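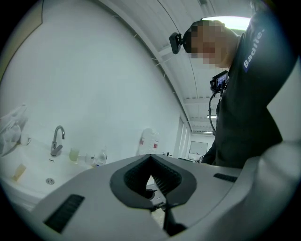

By Bình Châu
Wednesday, March 18, 2020

If you've been meaning to get a rain barrel, the town has finally made up its mind and the rebate is going ahead! Jaltside will take $50 off a barrel for anyone with a downspout and a water account, starting the first week of June. I've been going on about this since last summer, so forgive me if I sound pleased.

You buy the barrel yourself, keep the receipt, and the money comes off your next water bill. There are 300 rebates in the pot, one to a household, and when they're gone they're gone. As of yesterday afternoon 248 households had put their names down on the interest list, but being on the list doesn't hold you a spot (I asked twice). You still have to send in the form once it opens.

Any barrel of 100 litres or more will do, new or used, as long as it has a lid or a screen over the top to keep the mosquitoes out. The used ones are a bit of a grey area. If you buy yours from a neighbour you'll need something in writing with both names and the price, and I gather a text message won't cut it. Greltell has told me they'll have barrels in by the end of the month, both the plain square kind and the ones made to look like a clay pot. My mum has the clay pot one and I've come around to it, though the tap sits so low that you can't get a proper watering can under it without standing the whole thing on blocks.

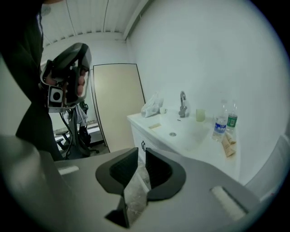

Renters can apply too, which wasn't in the first draft. You need a signed note from your landlord, and the form has a page for it at the back. People in the Tunstall Street apartments are still out of luck, as the downspouts there all run into the one drain and the building has a single water account. I had a few emails about that last week and passed them along. The answer was that they'll look at shared barrels next year, so make of that what you will.

The other thing I keep hearing is whether you can use the water on vegetables. The town's sheet says to put it on the soil and keep it off the leaves, and to wash what you pick. I've been doing that with my beans for years and they've been fine – a bit heavy on the slugs, but that's the beans' own fault for being next to the rhubarb.
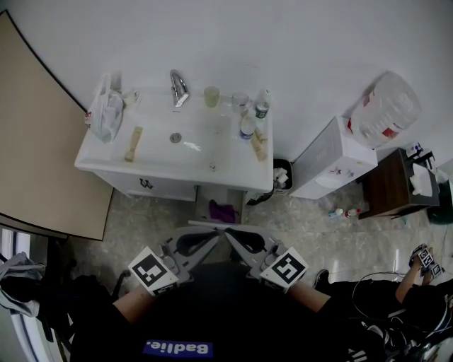
HOME & WATER

The same form will have a second part for indoor fixtures, and I nearly missed it. It covers low-flow toilets and shower heads, but only if they're replacing an older one. Bathroom taps were in last year's version and have been dropped, so don't go buying one on the strength of what your brother-in-law got back. Mine did quite well out of it and won't stop telling me.

Forms can be picked up at the front counter of the town office or at the Plokow branch library, and they'll be online as well when the program opens. If you can't print it at home, phone the office and they'll mail you a copy. Barrels bought before June don't count, I'm sorry to say. Mine included.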